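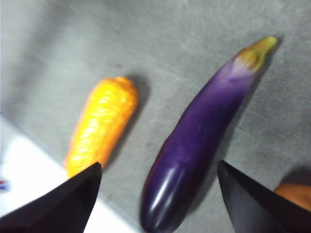 Carrots forking and staying short in a raised bed — soil depth or something else?

Asked by Hwa-young Wang in Vegetables and Root Crops
Viewed 1,248 times
3 answers

I have two raised beds on a clay lot. Both were filled in the same month with a bagged mix from a local yard (Clateta "Bed and Border"). The bed walls are 11 inches high and sit directly on the native soil with cardboard between. I did not dig the clay before filling.

Bed A grew bush beans last year. Bed B was empty and got a 2-inch layer of composted manure in early spring, which I turned in with a fork.

I sowed the same variety in both beds, a long Nantes type sold by Iglesias, rated at 7 inches. Sowing depth was a quarter inch, rows 6 inches apart. I thinned once, to about an inch and a half, when the tops were three inches tall.

Results when I started pulling in June:

Bed A: mostly straight, 4 to 5 inches long, blunt ends.
Bed B: more than half forked or with side legs, heavy tops, lots of fine root hairs. The straight ones are also short.

Watering is a drip line on a timer, 10 minutes every morning at 6:00. Sun is full from midmorning on. No visible nematode galls on the roots, and I have not seen any rust fly damage.

My questions are:

Is the forking caused by the manure, the depth, or both?
Is the short length in Bed A a separate problem?
Can I resow Bed B this year for a fall crop, or should I put something else in it?

I have a soil test from before the manure went in. pH 6.7, phosphorus high, potassium medium, organic matter 9 percent. No nitrogen figure was given.

Answer 1 (accepted)
Seon-mi Baek

You have two separate causes and they overlap in Bed B.

Forking. A carrot forks when the growing tip of the taproot is killed or blocked in the first few weeks. The side roots behind the tip then take over and thicken. The usual causes are stones or hard clods, unfinished organic matter, transplanting, rough thinning, damping off at the tip, and nematodes. You have ruled out the last one as far as can be done by eye. Your two beds share the mix, the seed and the watering, so the manure and the fork work are the main differences on your list. Bagged or bulk "composted" manure varies a lot. If it still had recognizable lumps or smelled of ammonia when you spread it, it was not finished.

Heavy tops and hairy roots fit with too much available nitrogen. Excess nitrogen is often blamed for forking directly. The evidence for that is weaker than for physical obstruction, but it does push leaf growth and it does make roots hairy.

Length. Eleven inches of wall does not give you eleven inches of soil. A light bagged mix settles by a fifth or more over the first year. Measure from the current surface down to the clay with a piece of rebar or a long screwdriver. If you have 8 inches of loose soil you are close to the limit for a 7-inch root, and the lower part of that is probably wet. Carrot roots stop going down when they reach a saturated or compacted layer. Blunt ends at 4 to 5 inches suggest the wet zone starts well above the clay.

Your watering makes this worse. Ten minutes every day keeps the top few inches moist at all times and gives the root no reason to go deeper. After the seedlings have two or three true leaves, change to a longer run every third day and check the soil at 4 inches with a finger or trowel before the next run. The run time depends on your emitters, which you did not list. Daily light watering is only right from sowing until emergence.

Also check that the variety has not simply reached its normal length for the date. Nantes types fill out at the blunt end quite late. If you pulled at 60 days or less, leave a few in place for another two weeks and compare.

For Bed B this year:

Do not add anything.
Rake out any lumps or sticks down to 6 inches.
Grow a leafy crop first if you have the season for it. Lettuce or chard will take up a good part of the extra nitrogen.
If you want carrots anyway, sow a shorter type. Chantenay types are wide at the shoulder and finish at 5 inches or so. Round types such as Paris Market will do well in 4 inches of soil.

For next year, lift the mix off the bottom of one bed and loosen the clay with a digging fork to the depth of the tines. Do this when the clay is damp but not sticky. You do not need to remove it. Breaking the boundary between the mix and the clay improves drainage more than adding height to the walls.

Thinning: cut the extra seedlings at soil level with scissors. Pulling them at three inches tall disturbs the ones you keep. That is a minor factor here but it is easy to fix.

Comments

Hwa-young Wang: Probed both beds with a screwdriver. Bed A is 8.5 inches to clay, Bed B is 8. The manure did have lumps, some the size of a walnut. I pulled at day 66. Emitters are half a gallon per hour, one every 6 inches.

Seon-mi Baek: At that rate ten minutes is 0.08 gallons per emitter, so the lower half of the bed is getting very little from above. I would withdraw the part about a wet zone unless you had a lot of spring rain. Dry soil at 5 inches stops roots just as well. Try 45 minutes every third day and dig a test hole an hour after it shuts off.

Hwa-young Wang: Dug the hole before changing anything. Dry at 5 inches. Timer is changed.

Answer 2
rowcover_kurkov

I garden near Kurkov on heavy clay and gave up on long carrots in beds under 12 inches. What works for me is the bar method. Drive a steel bar 10 inches down, rock it in a circle to make a cone, fill the cone with sifted sand and old potting mix half and half, put three seeds on top and thin to one. It takes an afternoon to do 100 holes. The roots come out straight every time, but the cone holds less water than the soil next to it so you have to stay on top of the watering in hot weather.

I would not bother for a whole bed. Two rows is plenty.

Comments

Seon-mi Baek: Works, with one caution. Rocking the bar in wet clay smears the sides of the hole and the root will follow the smear like a flowerpot. Do it when the clay is on the dry side.

Answer 3
putagrower

Could be the seed. I had a packet from Puta that was all crooked, switched brands, no more problem. Also add sand to the whole bed.

Comments

Seon-mi Baek: Same seed went into both beds and only one forked badly, so the packet is unlikely. Sand is not needed in a mix with 9 percent organic matter. It would take a large volume to change the texture and drainage is not the problem.

putagrower: ok but it worked for me

Related questions
How deep does loose soil need to be for parsnips?
Carrot seed not germinating under burlap
Green shoulders on carrots — hill up or leave alone?
Cardboard under raised beds, how long until it breaks down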